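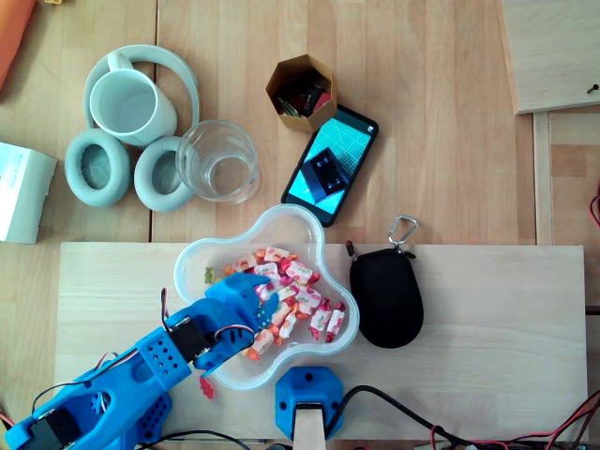

23 avril 2022
Agustina Arancibia

Règles de table pour le bras bleu, version 2. J'écris ça vite avant de partir, à relire lundi avec Enache.

Point de départ : la fiche de poste de janvier ne dit rien sur ce qui a le droit de rester dans la zone. Du coup chacun pose ses affaires. À partir de maintenant : rien de fragile à portée du bras quand l'alim est branchée. Verre, mug, téléphone — sur la desserte. Je m'inclus dedans.

Zone de travail = la planche claire, point. Le plateau autour compte comme zone d'approche, donc mêmes règles tant qu'on n'a pas mesuré l'allonge max proprement. À tracer au scotch. Bakier dit que le scotch suffit pas, qu'il faut une butée logicielle aussi. D'accord avec lui, mais la butée ne protège pas d'un servo qui part en vrille au démarrage, donc les deux.

Câbles. Gros point noir. Les fils rouge/noir en vrac à côté de l'embase, c'est non. Gaine tressée ou au minimum colliers, et une boucle de mou au poignet, assez pour la rotation complète, pas plus. Le câble noir épais doit sortir par l'arrière, pas traverser la planche. Vérifier les connecteurs à la main avant chaque série, hors tension.

Coupure : le bouton doit être accessible main gauche sans passer au-dessus du bras. Aujourd'hui c'est l'interrupteur de la multiprise, sous la table. Pas acceptable. Commandé un coup de poing chez Bokoner, en attendant personne ne lance une série seul.

Vitesse : pour toute nouvelle trajectoire, 10 % pendant les 2 premiers passages, à vide, quelqu'un la main sur la coupure. Ensuite on monte par paliers. Jamais directement à 100 même si « ça marchait hier ».

Objets à saisir — les bonbons emballés restent notre jeu d'essai, bol transparent compris. On ne les mange pas pendant la série (je sais) et on ramasse les bouts d'emballage entre deux prises, sinon la vision les prend pour des cibles. Les sans papier, type gomme, sont à sortir du bol : ils collent aux doigts de la pince et après faut tout démonter pour netoyer les trous.

Serrage : revérifier les vis de l'embase toutes les 600 prises, noter dans le tableau. Zolanthorpe recommandait de faire ça à chaque séance, trop lourd pour nous je pense, à discuter. Filetages dans le plastique imprimé, donc serrer doucement.

Norme : j'ai commencé à relire l'ISO 12100 pour l'appréciation des risques. On n'est pas une machine industrielle mais la démarche se tient, identifier, estimer, réduire. Je ferai un tableau d'une page, pas un dossier.

À faire :
- scotch + butée logicielle (Bakier)
- gaine, colliers (moi)
- desserte, voir si celle du couloir est libre
- imprimer les règles et les afficher au mur, pas dans un dosier partagé que personne ouvre

Reste ouvert : lunettes obligatoires ou pas ? Enache est pour. Moi plutôt oui dès qu'on dépasse la vitesse réduite.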